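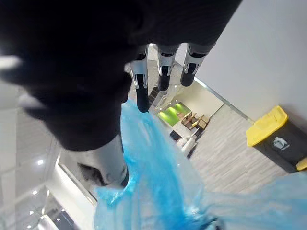
The case for the second bin

Every organisation that occupies a building has a policy on waste, whether or not it has written one down. The policy is expressed in where the bins stand, what colour their lids are, how often the bags are changed and who is expected to change them. At the Meltengate offices the written policy runs to five pages. The unwritten one is shorter and a good deal more influential, and it is the unwritten one that this essay concerns.

The view put forward here is that shared buildings have spent too much effort on telling people how to sort their rubbish and too little on the plain business of bins and bags. Posters have been printed and reprinted. Induction packs carry a page on recycling. Meanwhile the corridor bin with the yellow lid fills up by two in the afternoon, and from then until the evening round anything that will not fit is put in the general waste beside the photocopier. A person holding an empty bottle at half past three has read the poster. They have nowhere to put the bottle.

It is sometimes argued that colour coding settles the matter. A bright lid is certainly easier to find than a grey one, and a white symbol on a dark body can be read from the far end of a passage. Colour tells a person which bin to use once they have reached it. It says nothing about whether the bin is in a sensible place. When the third floor was refitted, the recycling bins were moved from the kitchen to the corridor so that the kitchen would look tidier. The kitchen does look tidier. The tea bags, yoghurt pots and milk cartons are still produced in the kitchen, and a fair number of them now travel no further than the kitchen's one remaining bin.

The liner deserves more attention than it receives. Purchasing decisions are made on the price of a case, and the cheapest case is nearly always the thinnest plastic. A thin bag is perfectly adequate for paper cups and wrappers. It is not adequate for a bin with a foot pedal and a hinged lid, where the rim is knocked fifty times in a morning and the bag slides down inside until it is no longer lining anything. Cleaning staff respond to this sensibly, by knotting the bag at one side or by using two. Two thin bags cost more than one good one. Over a year the building at Meltengate gets through 3,000 liners, and any honest account of the saving would have to include the doubled ones and the time spent washing out bins that had been lined in name only.

The translucent coloured bag, pale blue in many buildings, is in the author's opinion the right choice for mixed recycling, and it is regrettable that some offices have returned to black. A person collecting a bag can see at a glance whether it holds paper or somebody's lunch. A mistake can be put right in the corridor, before the whole bag is rejected at the yard. There is an objection on grounds of privacy, and it has some force where confidential papers are concerned, but confidential papers should not be in the corridor bin in the first place. They have had their own locked cabinet for years.

Changing the bag is treated in most job descriptions as a task that needs no description. In practice there is a right way to do it. The new bag should be opened fully before it goes near the bin, which with thin plastic means separating two edges that would prefer to stay together. It should be shaken out, pushed down into the corners, and turned over the rim by a good hand's width all the way round. Two or three spares can be left folded at the bottom, underneath the one in use. A bag put in hastily traps air beneath it, sits high, and holds half of what it ought to. The bin is then reported as too small, and a request is made for a larger one.

Last year the facilities office at Meltengate logged 136 requests relating to waste. A few concerned smells, as one would expect in the summer months. By far the greater part were about bins that were full, bins that had been moved, and bins without a bag in them. Very few asked what went where. The occupants appear to understand the system well enough and would like it to be available to them when they need it.

The contract is due for renewal in June, and the specification offers an opportunity that should not be missed. Three changes would be worth more than another round of posters. A second recycling bin should be placed in each kitchen, next to the general waste and of the same size, so that neither is the more convenient. The corridor bins should remain where they are, against the wall and clear of the doors, and should be emptied at midday as well as in the evening. The liner should be specified by thickness and fit, with a sample tried in an actual bin for a fortnight before any order is placed.

There will be a cost. The midday round is the largest part of it, and those responsible for the budget are entitled to ask whether the benefit justifies the hours. The answer offered here is that the hours are already being spent, in smaller and less visible amounts, by receptionists carrying overflowing bags to the yard and by cleaners sorting in the evening what could have been sorted at noon. It would be better to pay for the work openly and to have it done at a set time.

Comments on the draft specification may be sent to the facilities office until the end of the consultation period. Those who work on the third floor are particularly encouraged to reply, as the kitchen there will be the first to receive its second bin should the proposal be accepted.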